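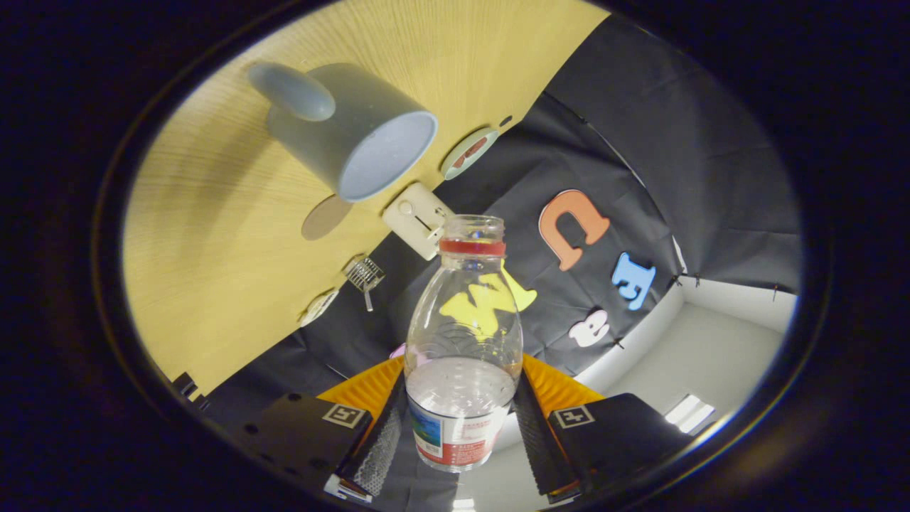

Slide 1. Start with what Flaluleo sells, since half the room will have seen only the price sheet. The Nindgate kit is a hand-held two-finger gripper with a wide-angle camera and the software to turn recorded grasps into training episodes. Leave the opening slide up while covering the fingers. Black plates, one square marker near the inner upper corner of each, so the software can read the opening width from the picture alone. Point to the orange ribbed pads and the dark strips below them on the inner edges. The bottle is the thin ribbed kind, no cap, and it is a fair test object: clear plastic, soft walls, and the yellow letter behind it comes through bent out of shape.

Slide 2. What is in the case. Gripper, camera mount, cable, calibration card, 2 spare sets of pads. Weight of the hand unit as we measured it is 518 grams with the cable off. The data sheet gives no weight. Say that and move on.

Slide 3. Setup. Firmware first, then calibration. Calibration asks for a full open and close of the fingers, slowly. If a marker drops out during the stroke the routine restarts from zero and gives no message. Keep glare off the plates. We lost most of a Wednesday to this.

Slide 4. Results. 298 episodes recorded, all pick and place, table height fixed. Read the table left to right, bottle row first. Width tracking held through the full stroke on rigid objects. On soft bottles the reported width keeps changing after contact as the wall gives. Anyone training on width as a contact signal should filter for this. Do not quote a success rate for the policy here, that is slide 7.

Slide 5. Pads and strips. The pads wipe clean. Strips pick up lint and need tape. Flaluleo sells pads and strips as one part number, so a worn strip means buying both. If asked about third-party strips: we tried Ung sheet cut to size, it held, the corners lifted.

Slide 6. Software. Export to the Vumau format works. Export in the native format works faster but drops the calibration file unless the box is ticked. The box is off by default. Show the menu path, two clicks.

Slide 7. Policy results. Short slide. Same arm, same objects, lighting changed between runs. Stress that the comparison is for our bench only.

Slide 8. Recommendation. Buy the base kit, skip the service plan for the first year, order spare strips with the kit. Firmware referred to throughout is the February release. Questions, then hand unit goes around the room. Ask people not to pull on the cable.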